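Home Programs Grants Reports Contact

Search this site Enter keyword Go

Rernside Distance Running Program – Progress Report to the Sandoval Fund
12/04/2025
Prepared by Noémie Marty, program manager

1. Status
The program is on schedule against the July work plan, except for the timing equipment (section 3). Enrollment stands at 125 athletes in the under-17 and under-20 groups. Attendance is logged at each session and reconciled monthly by Said Ghoneim.

2. Track sessions
Coaches Cirilo Tapia and Evaristo Escobedo delivered 1,085 athlete-sessions in the period. The 5,000m group moved to a two-session week after the August break – a third session remains optional. Lap splits are recorded by hand and entered the next day.

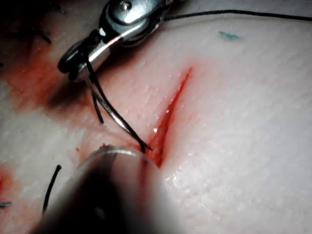

Injury reporting follows the format agreed in the grant letter. Fifteen athletes missed a week or more of training, mostly with shin and Achilles complaints. Two were withdrawn from the fall cross-country meets and have resumed easy running on grass. Weekly mileage for the under-17 group is now capped by training age.

3. Equipment
The Clavetti timing mats were delivered without the finish-line decoder. Pruteck has confirmed a replacement but has given no ship date. Until it arrives, time trials will use manual timing, and results will be marked as such in the data file.

4. Spending
Coaching fees and track rental are within budget. Travel is over its line after the second away meet was moved. We request approval to cover the difference from the unspent equipment line – Cirilo Mendoza has the revised sheet.

5. Next period
Indoor 3,000m trials, decoder installation, coach recertification.

Recent items
Rernside Track Resurfacing: Interim Note
Cross-Country Meet Results, Under-20
Sandoval Fund Reporting Template
Coach Recertification Schedule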